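Craft room at Nitcombe keeps its paint trays for another season

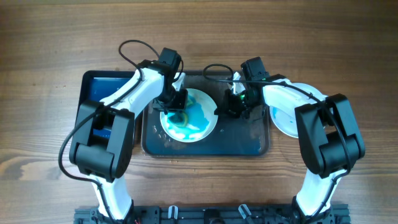 Teoh, community reporter for the Vivbridge pages

The weekly craft table at the Nitcombe community rooms will continue until at least May, after the people who run it agreed to keep the paint sessions in the programme. There had been talk of replacing them with dry crafts such as paper folding and card making, which need less water and leave less behind on the furniture.

The decision was announced in a short notice on the door of the Pridetti room, where the sessions take place. According to the notice, 176 people signed the sheet asking for the paint to stay. Many of them wrote a few words next to their name. One said that her grandchildren now refuse to eat from a plain plate.

The work on the table is simple. A white round plate is put on a dark tray with rounded corners, and the colour goes in the middle of the plate. Blue is the favourite this season. On the plate in our photograph it has spread in an uneven shape towards the rim, bright in most places and lighter in others, with white streaks in it. A yellow ring lies in the upper left part of the blue.

In the Nitcombe programme this is called a "ring plate". The maker lays a ring in the colour, lifts it, and looks at what mark it leaves. Some people lift it at once and get a thin line. Others prefer to wait, and then the line becomes soft. There is no correct result, and the plates are not judged. Participants may take them home when they are dry, but the plates are for the wall or the shelf and should not be used for food.

The trays were the main reason that the discussion started at all. The table in the Pridetti room is wood, with a strong grain and a swirl near one side which regular visitors know well, and last season there was a complaint that paint had been found on it. The paint was removed with a damp cloth and left no mark. All the same, the room is also used for language lessons and for a reading group, and these users asked that the table should be treated with more care.

Under the new arrangement, every plate must stay on a tray from the first drop of colour until it goes to the drying shelf. The trays were already in use, but until now it was possible to work without one. The dark colour was chosen for a practical purpose – a light splash is easy to see on it, and can be wiped before somebody puts a sleeve there. Small specks and smudges on the tray itself are accepted. A tray needs to be washed at the end of the session, not between two plates.

There are also changes to the timetable. The session will now begin at 3 in the afternoon, one hour later than before, so that children can come directly from school. The last plate should be started before half past four. Children under seven are welcome together with an adult, and the adult is expected to make a plate too if there is a free place. In earlier seasons many parents sat by the wall with their coats on, and the children finished quickly so that they could go home.

The price stays the same. Participants pay £2 for a plate and the colours, and the loan of the tray and the ring is included. Aprons can be borrowed, although there are only a few in the larger sizes and it is wise to bring an old shirt. Own plates may be brought if they are flat and clean. Bowls are not suitable, as the colour runs to the bottom and stays there.

Not everybody is satisfied with the decision. The reading group would have liked a different room for the paint, and this question has been moved to the spring meeting. One possibility is the small kitchen at the back of the building, which has a stone floor and a large sink, but it has place for only one table and the light is poor after lunch.

For visitors from Vivbridge, the bus stops opposite the main entrance and the Pridetti room is the second door on the left. The side door will be closed this season while the step is repaired. Places cannot be reserved by telephone, but the list is put out at the front desk on the morning of each session, and a name can be written there by a friend or neighbour.

Finished plates from last season that have not been collected are on the lower shelf in the corridor. They will be kept until the end of the month.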